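About Hendis

Hendis is a used auto parts supplier in Miltville. Baldur Thygesen opened it as a one-bay repair shop and moved into parts when other garages kept calling to ask what he had left over. The repair side closed a few years later. We now list 3,229 parts for passenger cars, mostly trim, brackets, lamps and mirrors.

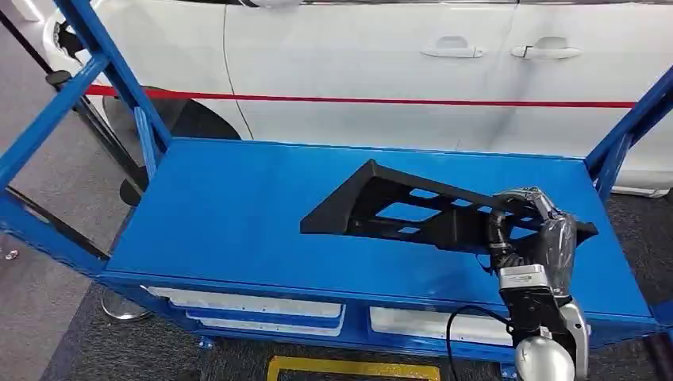
Miltville, 26/10/2019

We sell to repair shops and to people working on their own cars. Orders placed before noon go out the same day – Saturdays included. Parts can be returned for up to 60 days with the receipt. We do not sell airbags, seat belts or tires.

Kolbrún Fogh runs the office and handles trade accounts. Yasir Rajput and Nhyira Frimpong look up part numbers and answer the phone. If you don't know your number, send them the VIN and a photo of the old part. Kieran Mulligan drives the van, which covers 53 garages on a weekly route.
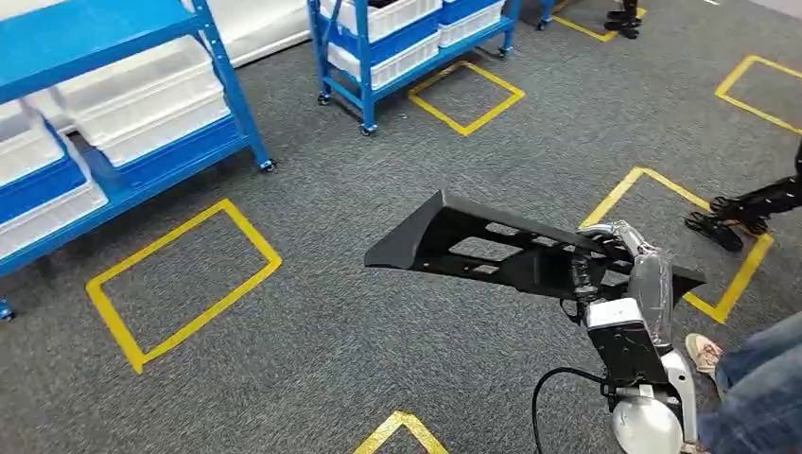 Black plastic part, carts with bins behind

Pickup is at the side door on Kao Street. Ring the bell and have your order number ready. Parking is free for customers, but please leave the loading bay clear. Shipping is free on orders over $80. For trade accounts, ask for Kolbrún.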